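Clirnley kitchen chores pilot: progress note for Visser
25 August 2020

Hi Tiziana,

You asked whether the arms can clear a table yet. Sort of! We're on bread and a pink bowl this month, and I'm much happier than I was.

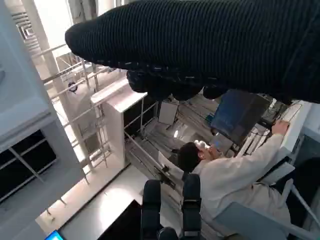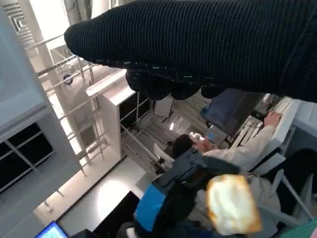
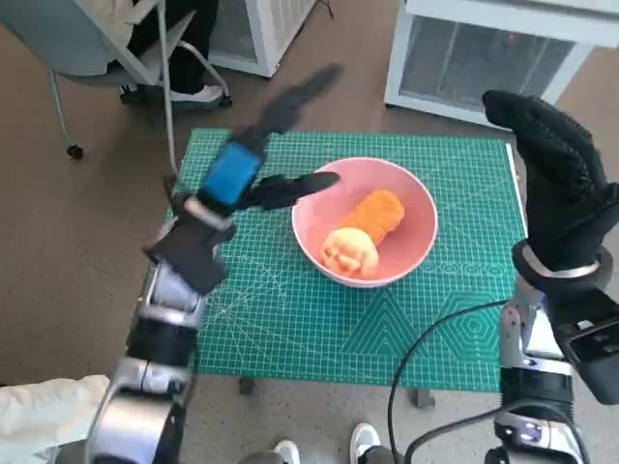
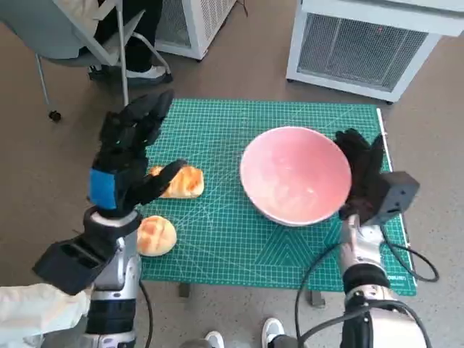 Bread and bowl work. The last two show the green mat and the pink bowl.

Bongani logged 300 tries, and soft rolls still get squashed more than I'd like. Plates can wait until December. We've spent 30 hours on grip settings and I'd love 20 more, if the budget stretches (please?).

Jordan Clegg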